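Budgeting for a sim-first kitchen manipulation setup: what am I missing?

Asked 8 May 2024 by Dario Orlandini

Planning a purchase for a small lab. The target task is sink work: pick up a small item, hold it near the faucet, put it down on the counter. We want to train in simulation first and buy the arm in September. One arm, parallel gripper, fixed base at a kitchen island. The Roltow quote covers the arm and controller only. Is it sensible to hold back 40 percent of the budget for everything else?

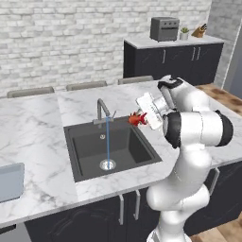
The workstation is already paid for, so leave that out. What I can't estimate is the gripper, splash protection and mounting.

2 answers

Answer from garnet_h (accepted)

40 percent is on the low side. Check these before you sign:

Ingress rating. Arm and gripper are rated separately, and the gripper is usually the weaker one. Get both in writing.
Reach. Measure from the base mount to the far wall of the basin, at drain depth, with the gripper attached. Catalog reach normally leaves the tool out.
Fingertips. Budget for spares. We went through 83 in our first year, mostly on irregular objects.
Mount. Stone counters are a pain to drill. A floor pedestal cost us $678 from Plakilmont – shipping was extra.

Simulated water tells you very little about grip on a slippery part. Keep some money for real test hours.

Answer from pzk

We use Zalewska sleeves, they work ok. Ask Garnamel if they rent, might be cheaper than buying for a first try.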